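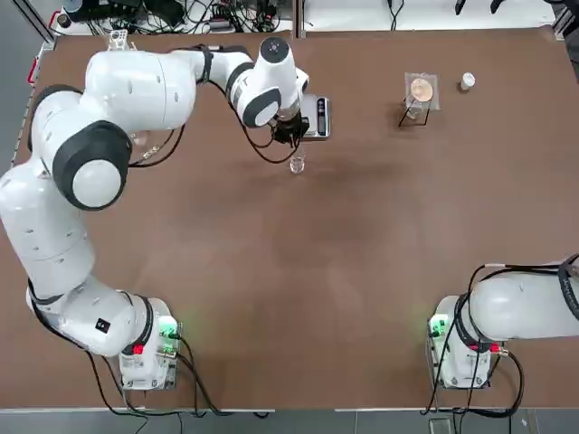
計量の誤差は、はかりに物を載せる前の机の上で大半が決まっている、とティルウォーク・ワコ氏は考えている。数値が合わないとき、担当者はまず機器の故障を疑う。しかし氏がウェノ計量室の記録を読み返したところ、再測定となった事例の多くは、器の置き場所や机の揺れに行き着いたという。

ウェノ計量室は、テショメ食品研究所の1階にある。調味料や粉末原料の少量計量を受け持ち、昨年度の計量件数は1,163件であった。ワコ氏は開設時から室の運営に携わり、現在は作業標準の改訂を担当している。今回の取材では、計量台と器の扱いを中心に話を聞いた。

計量台の天板は茶色のつや消しである。以前は白い光沢のある天板を使用していたが、照明の映り込みが強く、透明な器の縁が見分けにくかった。「小さなガラスのカップは、白い机の上ではほとんど消えてしまいます。手が当たって倒れる。倒れれば試料は失われ、台の清掃からやり直しになります」と氏は述べる。現在の色に替えた後も、ガラスがはっきり見えるとまではいえない。それでも縁にわずかな光が出るため、位置を見失うことは減ったと評価している。

天板の高さは700ミリとした。着座での作業を基準にした値であり、立って作業する職員からは低いとの意見も出ている。この点について氏は「全員に合う高さはありません。腰を曲げてのぞき込む姿勢で表示を読むと、読み違いが起きます。座って読むことを原則にしました」と説明した。昇降式の台も比較したものの、伸ばした状態での揺れが残ったため、採用を見送っている。

デジタルのはかりは台の奥寄りに置き、器は手前に置く。改訂前の標準書には配置の定めがなく、はかりを手前に引き寄せて使う職員もいた。机の縁に近いほど、ひじをついたときのたわみが表示に出やすい。ワコ氏は各担当者の席を回り、置き方を一つずつ確かめたうえで現在の形にまとめた。器をはかりのすぐ手前に待たせておけば、持ち上げてから載せるまでの動きも短くて済む。

器の選定には時間をかけた。採用したのは、背の低い円筒形の透明なガラスカップである。「背の高い器は、底に残った粉を確認しにくいのです。プラスチックの器は軽くて扱いやすいのですが、乾燥する季節には静電気で粉が壁に付きます。12月に入ると特に目立ちます」。樹脂製の器はフラーケル社の製品を含めて試したが、冬季の再測定が減らず、通年でガラスに統一した。洗浄後は完全に乾かし、室温に戻してから台に出す。温かい器をそのまま載せると、表示がなかなか落ち着かないことがある。

丸い試料を立てておく透明なアクリルの保持具についても尋ねた。氏によれば、平らに置いた円盤状のものは持ち上げる際に縁を爪でこすりやすく、表面に傷が残る。立てて保管すれば両面を見たまま確認でき、取り違えの防止にもなるという。ただし保持具そのものに指紋が付きやすく、拭き取りの頻度は現在も検討中である。

標準書の改訂にあたり、氏は過去の再測定238件の記録に目を通した。原因欄が空白のものも多く、分類には苦労したと振り返る。「当時の担当者に聞いても、覚えていないことがほとんどでした。責めるつもりはありません。原因欄が小さすぎて、書く気になれない用紙だったのです」。新しい用紙では原因欄を広げ、器の位置を書き込む略図を加えた。

新任職員の研修では、はかりの操作を教える前に、空の器を載せて下ろす練習を行う。表示が安定するまで手を離して待つことが課題であり、これが最も難しいと感じる者が多い。ワコ氏自身も、着任した当初は待てなかったと認める。

今後は、隣室のワルトベルグ式保管棚から計量台までの運搬手順を見直す予定である。廊下を挟むため、試料に湿気が移るおそれがあり、ふたの要否をめぐって室内でも意見が分かれている。氏は「ふたを付ければ、ふたの置き場所がまた机の上に必要になります」と述べ、結論は来年度に持ち越す考えを示した。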